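Curkel Set-up Guide
Section 4: Recording whiteboard tasks with the hand-held grippers
Revised January 15, 2022

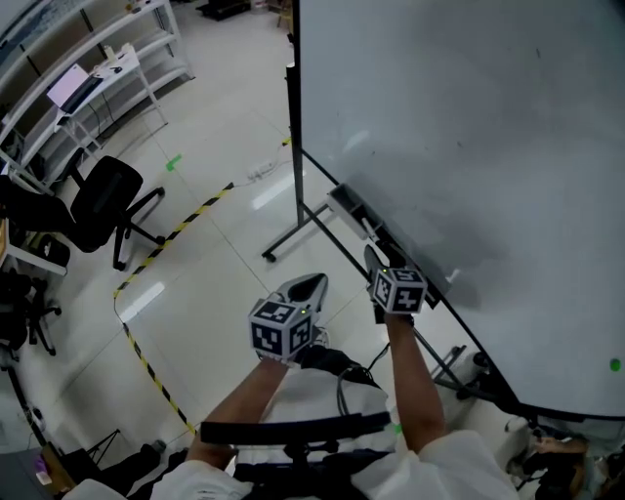

Figure 4.1. Both grippers held out towards the whiteboard, marker cubes uppermost.

This is the section most new operators ask for first, and we can see why! Curkel learns from people. You pick up a pair of grippers, do the job with your own two arms, and the method turns the paths of the marker cubes into training data for a robot. In the Haslam study we trained on 200 recordings of one whiteboard-wiping task, and the policy coped with board positions it had never been shown. We were delighted with that result, and the steps below are the ones we used to get it.

4.1 Before you start

1. Wheel the whiteboard to its place and check that it stands steady. Leave enough room to reach both ends of the tray with your elbows slightly bent.

2. Put the eraser on the marker tray. It doesn't have to sit in the same spot each time. Small changes are good for the training, so move it about between recordings.

3. Walk the area once and look for cables on the floor.

CAUTION: You will be watching the board and your hands, so your feet are on their own. Keep cables and power strips out of the patch where you mean to step.

4. Start the Londura recorder on the laptop and wait for the two cube names, LEFT and RIGHT, to appear in the status panel.

4.2 Picking up the grippers

5. Take one gripper in each hand and check that the small green light on each one is lit. If either is dark, go to 4.5.

6. Hold both grippers out in front of you for a slow count of five. The recorder uses this pose to work out how the two cubes sit relative to each other.

Note: Sleeves are fine, but loose cuffs that flop over a cube will hide its pattern. Push them back or button them.

4.3 Making a recording

7. Press the pedal once to begin.

8. Reach for the tray, close the fingers on the eraser and wipe the marked patch. Work at a calm, natural pace. Slowing right down feels careful, but the robot will copy that too.

9. Put the eraser back, bring both arms to the starting pose and press the pedal again.

10. Read the score in the Isto viewer. It shows how much of the recording had both cubes in sight. Keep anything of 32 or higher and repeat the rest.

Note: Fumbles are welcome. If you drop the eraser and pick it up, carry on and keep the recording. Our second round of training included these recoveries, and the robot got noticeably better at rescuing a poor grasp.

4.4 How many recordings?

Aim for about 200 per task, shared between at least 2 operators. Take a break whenever your shoulders complain.

4.5 If something goes wrong

Green light off: charge the gripper, then repeat from step 5.

Code 3356 in the status panel: a cube has been lost for too long. Wipe its faces with a dry cloth and turn your wrists so the patterns are less tilted.

LEFT and RIGHT swapped: swap hands and repeat step 6.

Questions about the method go to Christos Mitsotakis-Vlachou, who loves hearing about new tasks. Section 5 covers training and the first run on the arm.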